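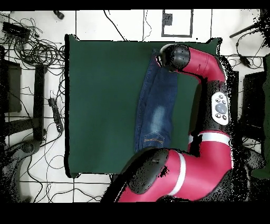
Folded jeans on the green cloth

From: Blažena Vlček
To: Pornstead Interfaith list
Subject: Re: Kathina in October, parking and food

Hello all,

Thanks for the replies so far. Answers to Thambiah's questions are under the quoted part.

> On the Kathina day, can someone tell me what time
> the food needs to be there? Last year we came at
> half past eleven and the monks had already started.
> Also is it all right to bring cloth if you are not a
> Buddhist, and does it have to be white?
> We would be four from the chapel, perhaps five.
> Thambiah

The meal offering is at 11 o'clock, so please have dishes on the long table by 10.40. The monks finish eating before midday and that can't be moved. Anything that needs warming should come earlier, as the kitchen has only 2 ovens and one of them is slow.

Anyone may give cloth. Plain white cotton is the usual thing and the monks dye it themselves, but the temple in Pornstead will also take ready-made robes if you have bought them already. Please don't buy robes specially without asking me first, because we were given the wrong size last time and they had to be sent on to another temple. Towels, soap, tea and batteries are all useful too.

For those who haven't been before, Kathina comes after the three months of the rains retreat, when the monks have stayed in one place. It has to be held within a month of the end of the retreat and a temple has it only once a year, which is why the date is fixed early and why it clashes with the harvest supper. I did ask.

The order of the day is the same as before. Precepts at 10.15, meal offering, lunch for everybody else, then the procession with the cloth at 1.30 — once round the hall, or inside it if it rains. There will be a short talk in English after that. Shoes come off at the door and there are chairs at the back for people who would rather not sit on the floor.

Parking: the yard holds 36 cars if people park properly. Last year we got 33 in and then it was blocked. Please use the field on Torar Lane if the yard looks full. Joro will be at the gate from nine.

I still need names for washing up and for the children's table. We are expecting more people than last year and I have only 40 plates, so if you can lend any — plain ones, with your name taped underneath — please bring them the evening before. The hall is open from six.

Blažena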